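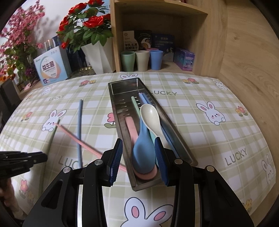
My sister says July is the only month to move and anyone who signs a lease in January deserves what they get. She told me this on the phone while I was standing in slush in Ustwood holding a lamp. Thanks.

Anyway. January 28, 2024 and I live in Grinitz now. Sort of. Bed is up, curtains are not. Rent is 1,499 a month, which hurts, but the old place was going up again and the heat there quit every time it got windy.

Quick notes before I forget. The movers (Folance) came 2 hours late and were very nice. 31 boxes, I'd guessed way fewer. Teh bookcase didn't fit the stairwell so it's in the hall until I figure out who to call. Key sticks. Water pressure great!

Bus is the number 7, stops right by Sánchez, the bakery on the corner. Already been in three times. Get the cheese rolls, go early.

Still no internet, typing this on my phone, sorry for the mess. More when I find the box with the chargers and the good towles in it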